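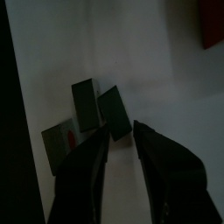

Three small dark blocks on a pale grey-white tabletop

Section 4: Hooking up the decks and setting your levels

OK, so by now you've got both Bolger turntables out of their boxes, the platters are on, and the tonearms are balanced (if they aren't, go back to Section 3 and do that first, I'll wait). This section gets sound out of the turntables, through the Kesell 941 mixer and into the recorder. It took me a whole evening the first time, and most of that was me on my knees looking for a ground wire. You should be a lot faster.

What you need within reach: two sets of phono cables, the ground wires that came with the decks, the mixer's own power supply, headphones, and a record you know really well. I use an old funk twelve-inch with a long drum intro. Don't use anything precious, you're going to be dropping the needle on it over and over.

4.1 Connecting the turntables

1. Turn everything off. Mixer off, speakers off, recorder off.

2. Plug the left deck into the channel 1 input and the right deck into channel 2. Red to red, white to white.

3. Flip the little switch above each input to PHONO. From the factory they're both set to LINE, and on LINE your records will sound tiny and tinny, like they're playing inside a soda can.

4. Loosen the ground post on the back of the mixer, hook both ground wires under it, and tighten it down with your fingers. No pliers! The cap is plastic and I've already cracked one.

5. Plug in the mixer, turn it on, and only then turn on the speakers.

Note: If you hear a low steady hum, it's a ground wire nine times out of ten. Check that both forks are really under the post and haven't slid out sideways while you were tightening.

CAUTION: Never plug a CD player or a laptop into an input that's switched to PHONO. It'll be horribly loud, and you can hurt your speakers and your ears. 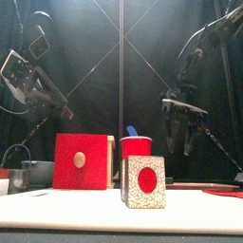
4.2 Setting the gains

The gain knobs are the small gray ones at the top of each channel, and people mix them up with the volume all the time. I did too. Think of gain as how much signal comes in the door, and the fader as how much of it you let through to the room. You want the door set right and then you leave it alone for that record.

1. Put the channel fader all the way up and the master at zero.

2. Set the three EQ knobs straight up, at twelve o'clock. There's a soft click when you hit center.

3. Play the loudest part of your test record. Please don't do this with the intro – intros are nearly always quieter, and then the horns come in and everything goes red.

4. Press CUE on that channel so the meter shows you that channel by itself.

5. Turn the gain up slowly until the meter bounces in the top of the green and just touches yellow on the big hits.

6. Do the same on the other channel with the same record, same passage.

Now swap back and forth between the two. They should sound equally loud. If one side is weaker, look at the cartridge before you start cranking knobs. A headshell that isn't screwed in tight will do it, and so will a big ball of dust on the needle.

Older pressings are cut quieter than the newer ones, especially anything with long sides. I've got a disco compilation that runs 34 minutes a side and I have to push the gain way past where it normally lives. It's fine to do that, just remember to bring it back down before the next record. I forget constantly.

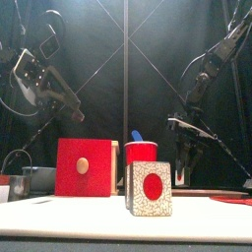

4.3 Taming the low end

If your decks sit on anything that isn't solid, you'll probably run into feedback, a kind of growing boom that starts quietly and then takes over the whole room. Annunziata Rizzi, who ran the late show with me in Cuvville, used to put folded bath towels under her decks and swore by it. I've since moved on to rubber feet, but the towels did work!

1. With the speakers at your normal listening level, rest the needle on a record that isn't spinning.

2. Tap the table gently next to the deck. A soft thud is okay. A boom that keeps going after the tap means you need more padding or you need to move the speakers.

3. If you can't move the speakers, turn on the low cut on the back of the mixer. It takes out the very bottom and you'll hardly miss it.

4. Still boomy? Pull the low EQ down a touch on both channels. It works on everything under 200 Hz, so go easy or your bass lines will vanish.

CAUTION: Turn the master down before you lift the needle by hand. A slipped finger at full volume makes a noise you'll remember.

4.4 Sending it to the recorder

1. Run a cable from the REC output to the line input on the Sullton recorder. The REC output ignores the master knob, so you can turn the room down at midnight and the recording stays at full level.

2. On the recorder, press MENU, pick INPUT, then LINE. Press OK.

3. Play your test record again and set the recorder's input to 18. That number is where mine sits and I've never had to touch it, but watch the peak light anyway. If it blinks, go down a notch or two.

4. Record a minute of one record blending into the other, then listen back on headphones. Listen for crackle when you move the crossfader and for anything that sounds crunchy on the loud parts.

Note: The recorder saves a file only when you press STOP. Pulling the plug loses the whole take – I lost a really nice December mix that way and I'm still sore about it.

Once your test minute sounds clean, leave the gains where they are and go on to Section 5, where we get into headphones and cueing.
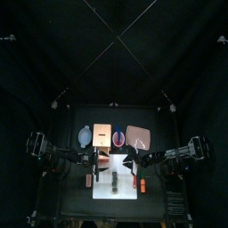

Light blue bowl and light wooden box at the back of a dark table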